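When a Robot Arm Joins the Team

Have you ever sorted a giant pile of building bricks by color? It's fun for the first few minutes. Now imagine doing it all day, every day, for your job!

At the Kamel toy parts shop in Closley, people used to do just that. Kristof Jansen worked at the sorting table for 8 years. He picked up little blocks and bars, turned them the right way, and set them in trays. By lunchtime his neck was stiff and his fingers were sore.

Then the shop decided to try a robot arm. Before a real one came through the door, the team built a pretend one inside a computer. This is called a simulation, and it works a bit like a video game. You can make the arm move, bump into things, and drop things, and no one gets hurt and nothing gets broken. Pretty great, right? 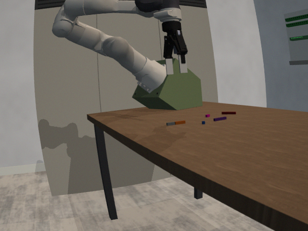
A robot arm has joints, just like you do. Try this: hold out your arm, then bend your elbow and your wrist. Each place that bends lets your hand reach a new spot. A robot arm works the same way, with a motor to turn each joint. At the end it needs a hand, and robot people call that a gripper. Some grippers have suction cups, and some have only two fingers. Two fingers doesn't sound like much, but pick up a crayon with just your thumb and pointer finger and you'll see how well it works!

Picking up a small block is easy for you. You look at it, and your hand seems to know what to do. A robot has to be told where the block is, which way it is turned, how far to reach down, and how hard to squeeze. Jianhua Tang is the programmer who works all of that out. She ran 400 practice tries on the computer, and on a lot of the early ones the gripper closed on nothing but air. She loved those! Every miss told her what to fix. 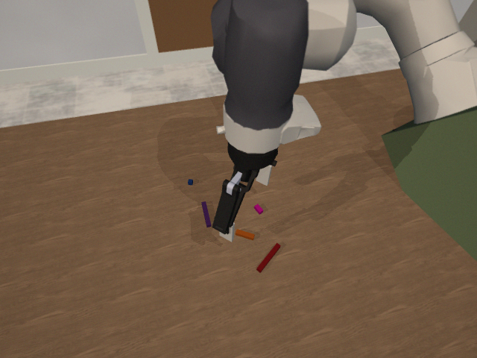 The simulated arm reaches down among small colored pieces on a wooden table.

So what happened to Kristof? He still works at Kamel, but his day is very different. He knows more about tiny parts than anyone in the building, so he helps Jianhua choose what the arm should practice next. He also learned how to stop the arm safely and how to check its work.

Some changes were hard. Kristof had to take a class that lasted 40 hours, and he was nervous about it. Other workers worried that there wouldn't be enough jobs left for them. That's a real worry, and it's a fair question to ask whenever a workplace brings in a machine. At Kamel, 4 people moved from sorting to new jobs, and they had a say in which ones they got.

The real arm starts in November. Kristof wants to name it Lesach, after the mountain village where his grandmother lives. Jianhua is still thinking about it.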